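The Gripper That Wants to Be Your Hand

The sales sheet for the Dekby gripper says it handles "everyday objects." So does the sheet for the Ferkmont, which costs $948 more. I have read that phrase a lot this winter, and I went to the Kaewkla workshop to see which everyday objects they meant.

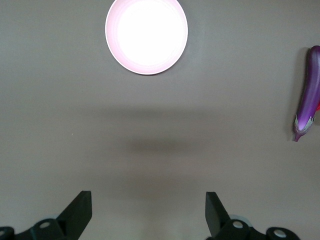

By Catinca Zamfir
Sunday, February 17, 2019

A toy eggplant, for a start. It is glossy and purple, and it makes a fair test for two flat fingers, being fat at one end and narrow at the other. Fongchan Ruangrit, who runs the comparison, likes it for that. I asked how it stood in for a real eggplant, which bruises. She said it didn't.

Her plan is 200 attempts per gripper, on the same arm, under the same Janon controller. That is more care than either maker shows in its brochure. It still leaves out wet hands, bad light and a kitchen drawer that sticks.

The wrist camera bothers me more. Point it down at a pink bowl and the glare can turn the inside almost white. A person would tilt their head. Ruangrit's answer is a better lamp, and she may be right, but a lamp is one more thing the price leaves out.

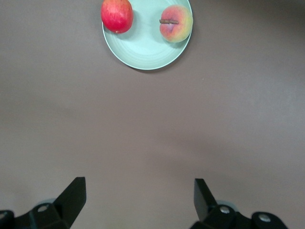 Open fingers, with an apple and a peach on a mint-green plate.

Fruit is harder to judge. A squeeze that holds an apple can ruin a ripe peach, and Ruangrit won't score a pick until she has checked the skin. Both makers promise "gentle" grasping. Neither prints a number for it. I asked each of them for one and was sent the brochure again.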